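Prurnside Makers & Menders Board
Home > Talk > Food & Kitchen > Bread
Thread: Sourdough in a cold house, the February edition
Page 1 of 1

ryecatcher_jo
Started this topic
OK, my kitchen is freezing again and I'm weirdly happy about it! Last winter I gave up on sourdough when the house got cold and just bought loaves. This year I decided to lean into it and see what a long, slow rise does, and wow. The crumb is tighter than my summer bread but the flavor is so much deeper. A little tangy, a little like toasted nuts.
What I did: 600 grams of bread flour with a couple of spoonfuls of rye, mixed before supper, folded whenever I walked past it, left on the counter overnight, shaped after breakfast. I baked it mid-afternoon in a covered pot.
So who else is baking in a cold house and what are you doing differently? I want all of it. Flours, timing, where you put the bowl, everything.

tallgrass
Welcome to the cold side! I've been doing the overnight counter thing for years. My only trick is warm water in the mix, warm like a baby's bath, so the dough gets a head start before the room gets hold of it. After that I leave it be.
What hydration are you at? You didn't say.

ryecatcher_jo
Oops! 80 percent. It's a bit sloppy going into the bowl but it firms up by morning.

Dottie M.
80 is high for somebody who just came back to it! Good for you. I live down at 70-something and I'm not ashamed. I like a slice that holds jam.

overproofed_again
I'm going to be the grump. I don't think cold rooms make better bread. I think they make slower bread, and people who had to wait for it tell themselves it tastes better. I've done two loaves from one batch, one in the oven with the light on and one on the windowsill, and my family couldn't pick between them.

tallgrass
How long did the windowsill one get?

overproofed_again
Until it looked the same as the other one. Five hours more, I think? I was asleep for part of it.

tallgrass
Well, that's not much of a difference. Give it a whole night and then some and try again. The sourness builds slowly and it takes its time showing up.

overproofed_again
Maybe. My windowsill also isn't that cold, we had the heat on. I'll give you that one.

Dottie M.
You can both be right, you know. My husband can't taste the difference either and he also can't taste the difference between butter and the tub stuff.

millstone_pete
Has anybody tried the Giltirix rye from the mill store on the county road? Stone ground, comes in a plain paper sack. I swapped it in for a fifth of the flour and my starter went nuts. It doubled before lunch in a room where I was wearing a hat.

ryecatcher_jo
YES. That's my rye! I didn't want to sound like an ad so I left it out, ha. It smells amazing when you open the sack. My starter (her name is Moon, she's pale and has craters) gets a spoonful at every feeding and she has never been livelier.

millstone_pete
Moon is an excellent name. Mine's just called the jar.

Zutandale_Baker
Careful with stone-ground rye in a wet dough, though. It goes from lovely to gluey quick. I ruined 2 loaves in a row before I figured out that I had to cut the water back and stop poking at it so much. If the inside is gummy after it has cooled all the way, try less rye before you try more oven time.

Dottie M.
And let it cool! My whole family attacks the bread the second it's out. I've started baking after they go to bed.

Zutandale_Baker
With rye I wait until the next day. It slices better, it tastes better, and the crust softens just enough that nobody loses a filling.

rlecomte
Hello everyone, Régis Lecomte here. I teach the Saturday — sorry, I should say the weekend — bread class over in Zutandale and one of my students pointed me to this thread. I'm enjoying it very much.
May I put in a word for the bowl? Everyone talks about the temperature of the room, and the bowl is what the dough is touching. Heavy stoneware that has been sitting in a cold cupboard will chill a small dough very fast. Rinse it with hot water first and dry it. It takes a minute and you may gain an hour.
Also, I respectfully disagree with our friend about the oven light. In my oven the light is too warm for an overnight rise, and the dough near the back gets puffy while the front sleeps. Fine for a short rise, if you turn the bowl.

overproofed_again
No argument on turning the bowl. Mine has a hot corner too. I do think everybody should put a thermometer in there before they take anyone's word for it, mine included.

rlecomte
Agreed completely. Ovens are like cousins, they look alike and then you spend a night with them.

ryecatcher_jo
The hot rinse!! I did this last night and I'm a believer. The dough had visible bubbles at the edges by bedtime, and usually it just sits there sulking. Thank you!
New question for everybody. What do you proof in once it's shaped? I've been using a colander lined with a dish towel and it leaves the funniest dots on the loaf.

millstone_pete
Colander here too. Rice flour on the towel, lots more than you think. Regular flour soaks in and then you're peeling.

Dottie M.
I have a proper cane basket that was my birthday present and I love it like a pet. Brush it out, never wash it, let it dry somewhere airy before you put it away. I put mine away damp once and it grew a beard.

tallgrass
A loaf pan is fine. I'll say it. High hydration, cold house, tired person, use the loaf pan. It goes up and not sideways and you get square sandwiches.

overproofed_again
Finally something we agree on.

Zutandale_Baker
Loaf pan for anything with more than a handful of rye, yes. Round loaves for white flour. I line mine with parchment and leave long ends to lift it out by.

ryecatcher_jo
OK, I'm hearing loaf pan. I'll do one of each this weekend and report back. Last thing, I've written up everything I've learned so far as one long post so new folks don't have to dig through my rambling. Pasting it in from my page. Tell me what I got wrong!

My Slow Loaf Notes, by ryecatcher_jo

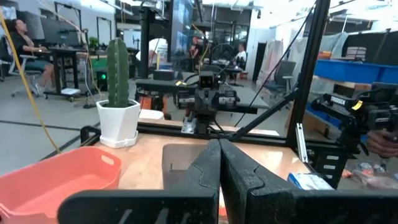 5 min read

Feed your starter the morning of the day you plan to mix. Use it when it's domed on top and smells like yogurt and apples. If it has sunk back down it will still work, it'll just be slower and more sour.

Mix 600 grams of flour with warm water and let it sit under a towel before the starter and salt go in. Half an hour is plenty. The dough feels completely different after that rest, stretchy and smooth, and it's my favorite part of the whole business.

Add the starter and salt with wet hands. Squeeze it through your fingers until you can't feel any grit. Then fold it over on itself every so often through the evening. I stop when it holds its shape in the bowl for a bit after a fold.

Cover it and go to bed! In the morning look for a jiggle, some bubbles against the side, and a top that curves down where it meets the bowl. Still flat and heavy? Have your coffee and look again later. A cold house gives you lots of room to be late.

Shape it gently, let it rest in whatever you've got, and bake it hot with the lid on, then lid off until it's darker than you're comfortable with. I go by color now. My early loaves were all too blond.

Dottie M.
Darker than you're comfortable with is right. I'd add a line about salt — new bakers forget it all the time and then wonder why the bread tastes like an envelope. How much do you use?

ryecatcher_jo
Oh no, I left out the amount! 12 grams. Fixing that on my page now.

Zutandale_Baker
I'd put the water amount in too, since 80 percent is no help to a person who has never seen baker's math. For your 600 of flour that's 480 grams. And tell them to hold a splash back on the first try.

ryecatcher_jo
Adding both. You're the best.

overproofed_again
Good write-up. I still say the family taste test is the only one that counts, but I've got a bowl on the back porch tonight, with no heat out there at all. Rinsed it hot first like the man said.

tallgrass
Attaboy. Put a plate on it, the raccoons around here have opinions about dough.

millstone_pete
Going by the mill store tomorrow if anybody near Prurnside wants a sack of rye picked up. Message me before 9 a.m.

Dottie M.
One for me please, Pete! The small size.

rlecomte
Jo, may I print your notes for my class? With your name on them, of course. I would change one thing only, and say to weigh the starter too.

ryecatcher_jo
Yes please, I'd be thrilled! I use 120 grams. Putting that in right after the salt.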